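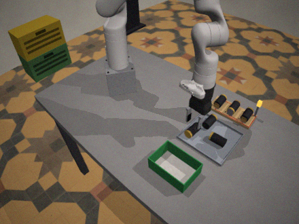
Buying your first robot cell: what goes in the budget
Speaker notes, Puspita Liew
Friday, 20 minutes plus questions

SLIDE 1 – Hello
Thank Hafiz Ngui for the invite. Say where I work (Drullholm, planning and purchasing) and that I'm the person who signs the request, so I come at this from the money side. I love this stuff and it will show!
Quick show of hands: who has a quote for a robot on their desk right now? Who has one older than a year?

SLIDE 2 – The arm is the easy line
Everybody starts with the arm, and the arm has a price you can get over the phone. Our first draft had the arms, the grippers and one line called "other." Pause here, people usually laugh.
Then show the final sheet. Total request 159 thousand dollars. The arms were well under half. Read the rest out slowly: table, bases, grippers, spare fingers, trays, boards, bins, wiring, floor work, safety review, training, first year of service.
Mention spare fingers twice. They're cheap, and they have a long lead time.

SLIDE 3 – Plan it on screen first
My favorite part of the whole project. We built the Mundon cell in simulation before we asked for a single purchase order. Small job, black and yellow cylinders, a tray, a board, a bin. Moving a bin on screen costs you a coffee. Moving it after the table is drilled costs you a week.
Go to the layout slide and leave it up a while.
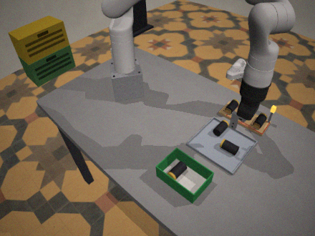 Slide 4: Simulated layout with two arms on one table. Cylinders on the board, on the tray and in the green bin.

Talking points while it's up:
– One arm or two? We priced both. The second arm changes the table, the power and the safety review, so don't just double the first quote.
– Bin size. Ask the people who will empty it.
– Where does a person stand to refill the tray? Draw that person in. We forgot, and Hafiz caught it.
– Shadows matter if you plan to use vision. Lighting got its own line after this.

SLIDE 5 – Hours are money too
We logged 372 hours of staff time between the first sketch and the request. None of it was in draft one. If your people are already paid for, somebody will tell you it's free. Put it in anyway, in its own column, so the next project has a number to start from.

SLIDE 6 – Quotes
Pustard and Sial both quoted us. I won't compare them here (don't get drawn in on this, there's always someone). What helped was sending both the same layout file and the same parts list. Ask for validity in writing. Ours ran out after 60 days and our approval meeting was in April, which was a fun phone call.

SLIDE 7 – Leave room around the table
Floor space is the line I'd fight hardest for. Look past the robot at the walls, the storage, the door.

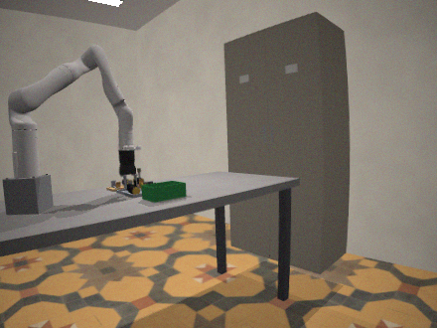
Slide 8: Simulated room view, with the arm on its pedestal, the green block by the gripper and the tall cabinet past the end of the table.

Ask the room: can you open that cabinet with someone working at the end of the table? Let them argue. Good place to lose a minute if I'm running fast.
Then the spare bench space. Keep some. You will want to add a second product and you'll be so glad of it.

SLIDE 9 – What I'd do again
Simulate early. Send the file with the request, our finance people really enjoyed having something to turn around and look at. Budget training for two people per shift.
What I'd change: get the electrician in before the second quote.

SLIDE 10 – Questions
The blank budget sheet is on the handout table. If asked about payback, give our method and skip the figure, we haven't run a full year yet.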